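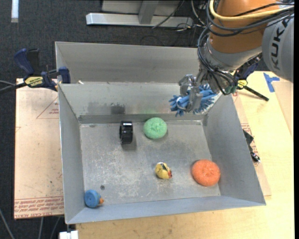

Figure 3. Bin station with the KUKA arm holding a soft spiked toy above the rear right of the bin. Five objects remain on the bin floor.

4.2 Station rules and reporting practice

All bin trials followed a written station protocol, referred to below as the Talum rules. The rules were drafted by Wijesinghe and revised by Sabbagh after the pilot runs in March. They cover three matters: fixing of the workspace, handling of the object set, and what must be logged when a grasp is attempted.

Fixing. The workspace is held with bar clamps at the rear corners (Figure 3). Clamps are checked by hand before each block of 23 attempts. If a clamp is found loose, the whole block is discarded and the hand-eye calibration is repeated. Wear on the bin floor is accepted. Scratches and stains change how the floor looks to the depth and color sensors, and repainting between blocks would make early and late data hard to compare.

Object set. Rigid and compliant objects are mixed in every block. The full set holds 103 objects, of which a small number are placed in the bin at one time. Placement is by tipping from a tray, and objects may not be moved by hand afterward. An object that comes to rest against a wall stays there. An operator who enters the fenced area for any reason must first stop the arm and record the time.

Logging. An attempt is counted as a success only if the object is still held six seconds after the lift ends. Objects that deform in the fingers are scored by the same test, with no allowance for partial hold. Lifts of two objects at once are logged as a separate class and left out of the success rate. The earlier Ulville protocol counted them as successes, so rates from the two protocols should not be set side by side.

Under these rules we recorded 2,938 valid attempts. Discarded blocks are listed with their cause in Appendix B. Two operators scored every attempt independently, and disagreements were settled from the logged gripper width and wrist force.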